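Jolau Shoppers to Pay Deposit on Delivery Boxes Starting in March
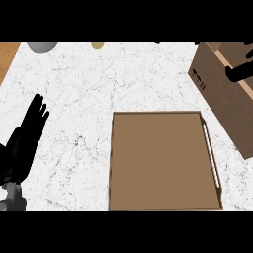 The town of Jolau will begin charging a small refundable deposit on boxes used for grocery and parcel delivery in March, after the town council approved the plan at its last meeting. The vote was 7 to 4.

Under the new rule, stores and delivery services that bring goods to homes inside the town limits will add the deposit to each order, one charge per box. Customers get the money back when they return the box, either to the driver at the next delivery or to one of eight drop-off points the town plans to open.

The rule covers cardboard boxes and trays as well as the hard plastic crates that some stores already use. It does not cover paper bags, padded envelopes, or anything sent through the regular mail. Restaurant takeout is also left out for now.

Council members who backed the plan said the town's recycling center can no longer keep up with the cardboard coming in from homes. The center was built when most cardboard in Jolau came from stores along Main Street, which flattened and tied it before pickup. Home boxes arrive whole, often with tape, labels, and packing material still attached, and workers have to sort them by hand.

The town public works office told the council in the fall that the sorting line had been shut down several times because of plastic film and tape wrapped around the rollers. Each shutdown meant trucks waiting in the yard and late pickups on the east side of town.

"The boxes themselves are fine. A lot of them could go out again the same day," the office wrote in a report to the council. "We are paying to crush things that still work."

Lorkex, the delivery company that handles most of the grocery orders in town, will run the return system under a two-year agreement. Its drivers will collect boxes at the door, check them, and give credit to the customer's account. Boxes that are torn or stained will be sent to recycling, but the customer will still get the deposit back.

The company has been running a trial of the same kind in Conby, on the other side of the river, and plans to use the same sorting room there for boxes picked up in Jolau. Boxes in good shape will be stacked by size and sent back to the stores. The stores will pay Lorkex for each one, at a price the company says is lower than that of a new box. The company did not give the price.

In Conby, the trial started with one store and was later opened to others. Lorkex told the council that most customers there hand their boxes back to the driver and that the drop-off points get the most use on weekends. It also said the shallow trays used for fruit and canned goods come back in better shape than the tall boxes, which tend to split at the bottom after a few trips.

Not everyone at the meeting was in favor. Several store owners said the deposit would be one more thing to explain at checkout and that older customers who order by phone might be confused by the extra line on their bill. One owner asked who would cover the cost if a customer returned more boxes than he or she had been given. The council's attorney answered that each box will carry a printed code and that only boxes with a code can be turned in for money.

The four members who voted against the plan said they would have liked a longer trial inside Jolau first. One of them said the town was taking on a fee system before it knew how many households would use it. Another objected to the agreement going to a single company and asked that it be put out for bids when it expires. That request was added to the final version and passed without debate.

Residents who spoke were split. A woman from the north end said she already reuses her boxes for storage and for starting seeds and did not think she should be charged for keeping them. A man who lives near the recycling center said he was tired of cardboard blowing into his yard and would gladly pay the deposit if it kept the boxes moving. A third speaker asked whether people in apartment buildings would have a place to keep boxes between deliveries, and the council said building owners will be able to ask for a collection cage in the lobby or parking area at no charge.

The exact amount of the deposit has not been set. The council gave the public works office until its next meeting to suggest a figure, with the instruction that it be the same for every size of box. Households that get help with food costs will not have to pay it. They will be signed up through the county program and will not need to fill out a separate form.

The eight drop-off points will include the library parking lot, the fire station on Mill Road, both schools, and the Kotian shopping center, which has agreed to give up two parking spaces by its rear entrance. The other three sites are still being worked out. All of them will be open until 8 in the evening. The one at Kotian will have an attendant during store hours, and the others will have a machine that reads the code and prints a slip. The slip can be used at any store taking part or mailed to the town for a check.

Work on the Kotian site is to start first. The pavement behind the building has to be patched and a roof put over the collection area to keep rain off the cardboard. The shopping center is paying for the roof and the town is paying for the pavement.

At the recycling center, the change will not mean fewer jobs, according to the public works office. Two workers now assigned to hand sorting will move to the glass line, which has been short of staff since last summer. The center will keep taking loose cardboard from anyone who brings it in, and curbside pickup will stay on its present schedule.

People are still asked to flatten boxes that do not carry a code and to take off as much tape as they can. Wax-coated boxes, such as those used for frozen fish, cannot be recycled at the center and should go in the regular trash. Greasy pizza boxes should go there too, though a clean lid can be torn off and recycled.

Stores have until the end of the first month to get their registers ready. During that time the deposit will show on receipts but will not be collected. Stores that miss the deadline will get a warning letter before any fine. Small shops that deliver with their own vehicles can apply to be left out of the system for the first year, and the town clerk's office said applications will be ready this week.

The town will mail a notice to every household before the change takes effect. It will list the drop-off points, show where the code is printed on the box, and give a phone number for questions. Large-print copies will be at the library and at the front desk of town hall.

The council will look at the results after the first year. Members asked the public works office to report how many boxes were returned, how many were used again, and how often the sorting line was stopped. The office will also report any deposits that went unclaimed. That money will go into the fund that pays for the spring cleanup along the river, and none of it will go to the delivery company.

In other business, the council put off a decision on new streetlights for Mill Road and approved repairs to the roof of the town garage. It also heard a request from the Little League to open the lower field early this year and sent it to the parks office for review.

Contact the newsroom | Corrections | Privacy | Copyright Jolau area news. All rights reserved. | Back to top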